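Ticket 2726
Product: Praleck order desk
Opened by: Palesa Mkhize, Mowat
Assigned to: Amna Kakakhel, Zavenar support
Status: Resolved

Summary
Customer confirmation emails arrive twice, or not at all, after the March update.

Palesa Mkhize, 8:40 a.m.
Since the update went on, some of our customers get two copies of the same order confirmation. Others get none. The order itself always saves and shows up in the daily list. I have logged out and back in, cleared the browser cache and tried a second computer. Same result on both. Files attached.
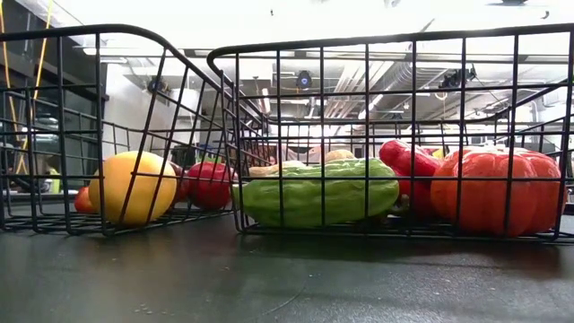
The duplicates have the same order number and the same time on them, so I don't think staff are pressing Send twice. It happens with old customers and new ones.

Amna Kakakhel, 9:25 a.m.
Thanks, Palesa. Two questions. Are the customers who get nothing all on the same mail provider? And under Settings > Mail, does the "Send through" box say Mavarer or Default?

Palesa Mkhize, 9:52 a.m.
Different providers. The box says Default. It used to say Mavarer, and I did not change it.

Amna Kakakhel, 10:10 a.m.
The update reset that box on accounts set up before the new mail page came in. Please do the following:

1. Go to Settings > Mail.
2. Set "Send through" to Mavarer and save.
3. Log out all users.
4. Place a test order to an address you can check.

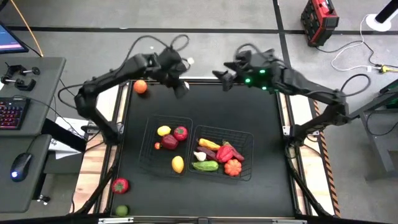
Leave the retry limit at 6 for now. If the test order fails, send me the line from the mail log with the order number in it.

Palesa Mkhize, 11:05 a.m.
Done. The test order arrived, but there were still two copies. The log has two lines for it, both with code 200. One says "queue A" and the other says "queue B".

Amna Kakakhel, 11:30 a.m.
That explains the doubles. Queue B is the old one and should have been shut off by the update. Both queues are picking up the same message. The missing emails are a separate fault – those went out under the Default sender and were rejected for having no return address.
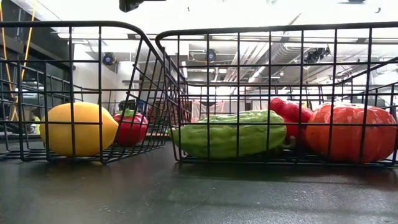 I have turned off queue B from our side. Nothing for you to install. Please run the test order again, and then one with a discount code, as those use a different template.

Palesa Mkhize, 1:15 p.m.
Both tests came through with one copy each. Can the missing confirmations be sent again, or do we have to do it by hand?

Amna Kakakhel, 1:40 p.m.
You can do it in one go. Open Orders, filter by "Mail: rejected", select all and choose Resend. Customers who already had two copies won't get another one.

Palesa Mkhize, 2:35 p.m.
Resent, and the rejected list is now empty. OK to close.

Amna Kakakhel, 2:50 p.m.
Closing. The reset of the "Send through" box has been passed to the Praleck developers.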